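**Wrist cam + busy cloth = gripper can't find the box**

**nvallejo** -- 3 September 2023

Home build, garage corner, one arm on an extrusion frame. The job is to put the lid back on a gift box. My cousin picked the sunflower cloth because gray was "depressing," and I've now spent more time on that cloth than on the arm.

With the lid beside the box I get a decent grasp point maybe two tries out of 11. With the box by itself it's better, until the petals start looking like edges.
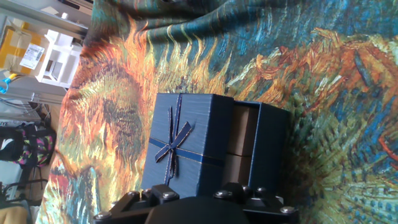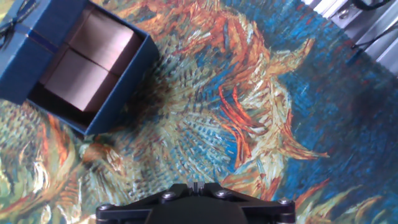 *Wrist view, two box positions. Lid and bow are in the first one.*

Detector is trained on 500 frames, all on this cloth. Ideas?

**telmo_c**

Buy a gray cloth. You're welcome.

**pustham_fasil**

Disagree with Telmo. If it only works on gray you've built a very expensive gray detector. Keep the flowers and add more backgrounds. I'd worry about that ribbon first -- a bow is a terrible thing to grab and your lid pose is probably being dragged toward it.

**telmo_c**

One problem at a time. Gray first, bow second, Van Gogh when she's retired.

**FlorencioV**

Has anyone asked about the exposure? Second picture, the top right of the mat is washed out and the side by the box is dark. Lock exposure and gain before you touch the training set. I lost most of an October to auto exposure on the Clurnton arm.

**nvallejo**

It's on auto. I'd like to pretend I knew that.

@pustham_fasil the grasp point does wander toward the bow. I'm masking it tonight.

**pustham_fasil**

Don't mask it, label it as its own class. Then you can tell the planner to stay 20 mm away.

**telmo_c**

Or leave the bow off the box.

**pustham_fasil**

It's a gift box, Telmo.

**nvallejo**

Exposure locked, bow labeled, retraining. The cloth stays, my cousin reads this forum.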